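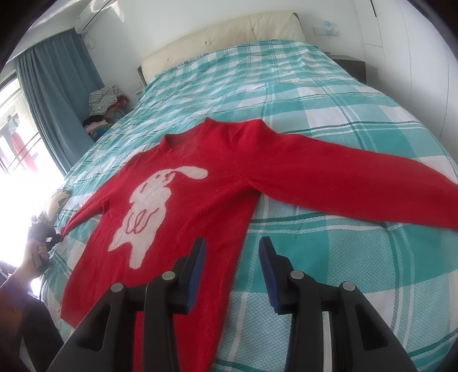 How do you teach a robot to fold a sweater? Mostly by doing it yourself, over and over, with a pair of grippers in your hands, and letting a computer learn from the recordings.

Jalix is betting on that. The home robotics startup said in June it has finished the first round of its laundry project, Brulla – 3,201 recorded demonstrations, all of them done by people in ordinary bedrooms. No lab. No robot in the house either, at least not for this part.

Demonstrators work with a hand-held gripper in each hand and do the job the way they'd like it done. Sleeves in, hem up, smooth it out, next one. A camera on the tool records what the fingers are near. Software then works out how the tool moved, and that motion is what the robot arm gets trained on.

"Knits are the worst," said Elsa Kuusisto, who runs data collection at Jalix. "A shirt stays where you put it. A sweater stretches, and then one sleeve is longer than the other and you have to decide if you care. We tell people to fix it on camera. The fixing is useful."

The company started out with remote control, an operator steering two arms from a desk across the room. That worked, but slowly. Kuusisto said a good operator managed 55 usable folds in a shift before getting tired, and the arms had to be hauled up the stairs of every apartment. Remote sessions are now kept for testing and for the akward cases, like a garment that has slid half off the bed.

Each home in the project got 4 visits. Beds were left as they were, same with curtains and lights. Patterned bedding gave the early software trouble, Kuusisto said, with stripes and checks getting mistaken for fabric edges. Newer versions do better. She wouldn't give a figure.

Next up is a trial with Soltis, a linen service, which plans to run 200 garments through a two-arm setup trained on the recordings. Sweaters first, then kids clothes. Fitted sheets are not on the list.

A rival system from Vashisht takes the other route and relies on remote operators for all of its training. The company did not return a call by press time.

Jalix says it will publish results form the Soltis trial either way.

Get our morning robotics newsletter. Enter your email to sign up. You can unsubscribe at any time.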